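Progress report to the Fairclough small grants fund, November

Project: Tulla sewing and mending room

Dear all,

With this report we inform you how the work is going since the second payment. In general we are satisfied, although the curtain order took more evenings than we planned.

The beginners' course has now 15 people, and 10 of them already finished the first piece, a lined apron with two pockets. The others are still at the pockets. We changed the pattern after the first group, as the old one from Bovar had a seam allowance too narrow for new hands. The new pattern is drawn on thicker paper and can be traced many times.

From the grant we have spent 1375 until now. The biggest part went to the overlocker and its service, then cotton fabric, interfacing and needles. All receipts are in the attached folder, in the same order as in the budget table. 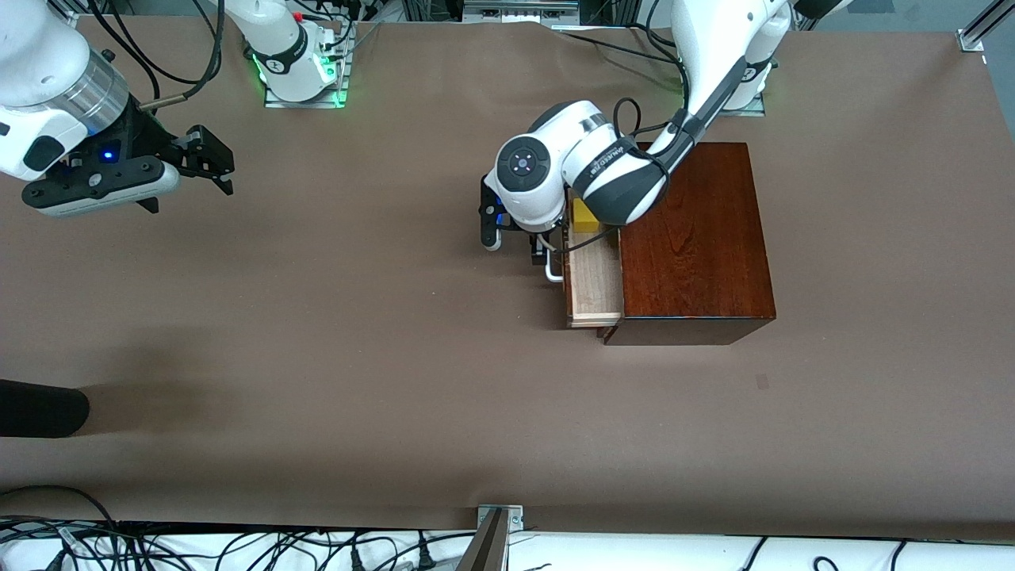 Small wooden cabinet on the brown tabletop.

The mending evening is open up to seven times before spring. Most visitors bring trousers with a broken zipper, so we ordered more zippers in dark colors and fewer buttons than it was written in the plan. We ask you to accept this small change inside the materials line.

One point is delayed. The quilting workshop in Kidaren could not start, because the batting was delivered in the wrong width. The supplier agreed to exchange it, and we will send you the new dates when we have them.

With kind regards,
The Tulla sewing group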